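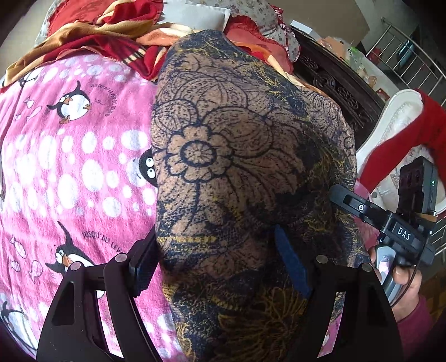

Coughlan Broadband - Help Desk
Ticket: wifi drops out in back bedroom, fine downstairs
Opened: 2022-08-11
Status: Closed (customer confirmed)
Package: Full fibre 600
Router: Rultberg, supplied by us
Other kit: Isinine mesh, main unit plus one satellite, customer's own

Customer's message

Hi, second go at this, the form timed out on me the first time and ate everything. Short version as I have to be out the door.

We're on the 600 package. Downstairs is great, no complaints. Back bedroom is hopeless, has been since the router was swapped in March. Phone shows full bars, then pages just hang. Sometimes it says connected without internet, sometimes it says nothing and sits there. Comes back by itself after a few minutes. Worst at bedtime when the kids want a story playing on the tablet and it stops half way through, then there's tears.

Tried so far:
- router off and on, more than once
- mesh satellite off and on
- forgot the network on the tablet and put the password in again
- moved the satellite from the landing to the bedroom windowsill. Bit better for a night, then the same
- rang the help line, was told it was "probably interference", which could be anything

Had the same mesh with the old router and no trouble at all. Only the router has changed. Please don't tell me to turn it off and on.

Reply from help desk

Thanks for the details, and sorry about the form, it's a known fault on our side and has been passed on.

Line looks clean from here. No drops logged at the fibre end, so the trouble is somewhere inside the house. Could you do the following and post back:

1. Speed test on a laptop plugged straight into the Rultberg with a cable.
2. Speed test on wifi, same room as the router.
3. Speed test in the back bedroom while it's working.
4. When it drops, note what colour the light on the Isinine satellite is.
5. Tell us whether wifi is switched on at the Rultberg as well as on the mesh.

Customer's message

Right. Results.

Cable: 600 near enough bang on. Good.
Wifi next to router: lower but plenty, forgot to write it down, sorry.
Back bedroom: 57. Would be happy with that if it stayed put.

Light on the satellite stays white the whole time, even when nothing loads. So it thinks it's fine.

Wifi on the Rultberg - yes it's on. Engineer set it up with the same name and password as our old one so we wouldn't have to redo everything. Thought that was nice of him at the time. Is that it??

Reply from help desk

Could well be part of it. If the router and the mesh both use the same name, phones and tablets will hop between them as they please. They also tend to hang on to a weak signal far too long. In a back bedroom the tablet may be clinging to the router through a floor and two walls with the satellite sitting right next to it.

It doesn't quite explain "connected without internet" though. For that we'd want to know whether the mesh is also trying to act as a router. In the Isinine app go to Settings, then Network, then Mode. It'll say either Router or Bridge.

Please also turn wifi off on the Rultberg:
- open the router page in a browser (address is on the sticker underneath)
- log in with the admin password, also on the sticker
- Wireless, then untick both bands
- Save. Wait for the lights to settle

Leave the mesh running. Nothing in the house should need a new password.

Customer's message

Did the wifi bit. Took three goes as the page kept logging me out before it saved. Printer fell off and wouldn't come back, had to do that one by hand, it's an old Bundaneo and it hates everything.

Mode says Router. Old one must of been set up differently, or it just coped? Haven't touched the setting myself.

Tonight: one drop instead of the usual lot. Tablet managed most of the story. Not fixed but loads better.

Changed it to Bridge just now. App says restarting. Will report back.

Customer's message

Bad news. Since Bridge the satellite won't join at all. Light is amber. Main unit is white. Downstairs ok, upstairs nothing whatsoever, worse than when we started. Have put it back next to the main unit and it still won't join. Help pls, would like this sorted before bedtime

Reply from help desk

Sorry about that. The satellite sometimes keeps its old settings after a change of mode and has to be added again from scratch. Try this:

1. In the app, remove the satellite from the network.
2. Hold the reset pin in on the back of the satellite until the light goes out.
3. Put it in the same room as the main unit and plug it in.
4. Add it again in the app. Let it finish any update it asks for.
5. Only then carry it upstairs.

Could you also check which firmware it ends up on. It wants to be version 7. Anything older has trouble in Bridge mode.

On where to put it: try the landing again. On the bedroom windowsill it's at the far end of the house and has very little signal of its own to pass along.

Customer's message

OK it took. Removed, pin, re-added. It was on an old version and updated itself, ages, thought it had died. Now says 7. Landing socket, behind the laundry basket but not touching it.

Light white. Tablet working in the back bedroom, phone working, tried them both from the bed and then from the far corner by the wardrobe, which was always the worst spot. No drops yet. Leaving it a few days before I say anything rash.

Can you put a note on the account so the next engineer doesn't switch the router wifi back on

Reply from help desk

Note added. We'll keep the ticket open while you test. If it drops again, please jot down the time and which device, and we'll match it against the router log.

Customer's message

Still going. One wobble, but the whole house went off then, so I'm guessing that was you lot and not the mesh. Kids have got to the end of the story and started it again.

Happy for this to be closed. Printer still sulking, will take that up with Bundaneo.

Internal note

Cause: mesh left in Router mode behind the Rultberg, plus same wifi name on both.
Fix: Rultberg wifi off, Isinine to Bridge, satellite reset and updated, moved back to landing.
Whole-house outage matches planned work in the area. Customer not texted beforehand, passed to the notices team.
Install checklist: asked for a line on existing mesh kit. Waiting to hear.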